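Pretari Support
Home | Products | Manuals | Spares | Training | Contact
Search manuals Enter keyword or part number Go

Serneck Flowline Pressure Logger
Set-up guide, section 5: Fitting the logger at the wellhead

Read this section before you take the logger out to site. It covers fitting to a live flowline with an existing isolation valve. If the line has no isolation valve, stop and speak to the site pipework engineer. Fitting to a new line before first flow is covered in section 2.

5.1 Before you start

You will need the logger, the Rernetti adaptor supplied in the box, a new sealing washer, two spanners and the permit for the work. Check that the pressure range on the logger label suits the line. Do not go by the order form.

CAUTION: Never use the adaptor from an older Begay gauge. The thread looks the same but the taper is different, and it will not seal.

Charge the battery pack fully indoors. Charging takes around 9 hours from flat. Do not charge or open the pack inside a hazardous area.
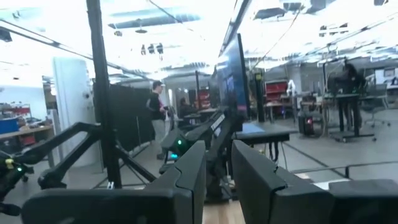

5.2 Fitting the logger

1. Confirm with the control room that the permit is open and that the tapping you are about to use is the one named on it.

2. Close the isolation valve. Open the bleed valve slowly and let the trapped pressure fall to zero. Stand to one side of the bleed outlet.

3. Leave the bleed valve open and watch the gauge for 5 minutes. If the pressure rises, the isolation valve is passing. Close the bleed, leave the fitting alone and report it.

4. Remove the blanking plug. Wipe the thread and look for pitting or old sealing tape. Pick out any tape by hand.

5. Screw in the adaptor by hand until it stops, then tighten it to the figure stamped on the hexagon. Hold the valve body with the second spanner so that it does not turn.

6. Put the new washer in the logger socket and fit the logger to the adaptor. The display should face the access path. Do not turn the logger by its housing - use the flats below it.

7. Close the bleed valve, then open the isolation valve a quarter turn. Check both joints with leak fluid. If they are dry, open the valve fully.

Note: On water injection lines, fit the snubber between the adaptor and the logger. Pump pulses can damage the sensor within a few weeks without it.

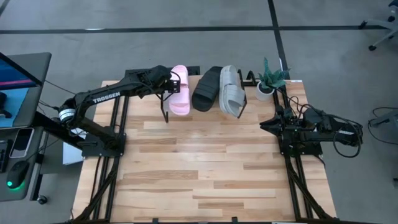
Macarena Benítez

5.3 First reading

Press and hold the left key until the display lights. The logger shows its serial number, then the line pressure. Compare this with the nearest fixed gauge. A small difference is normal - the permitted limit is given on the calibration sheet.

Set the logging interval from the menu. The memory holds 1,000 readings and then writes over the oldest, so choose an interval that suits your visits. Write the interval on the tag and hang the tag on the valve handle.

If the display shows E2, the sensor is not connected. Isolate and bleed the line again before removing the logger. Do not loosen the housing under pressure, even slightly.

5.4 Records

Enter the tapping number, logger serial number and first reading on the fitting record. Send a copy to Florencia Zapata in field records. Loggers fitted before October should be entered on the old form and marked as such.

Issue date: 2022-04-01

Previous section | Next section

Copyright Pretari. All rights reserved. Contact support | Back to top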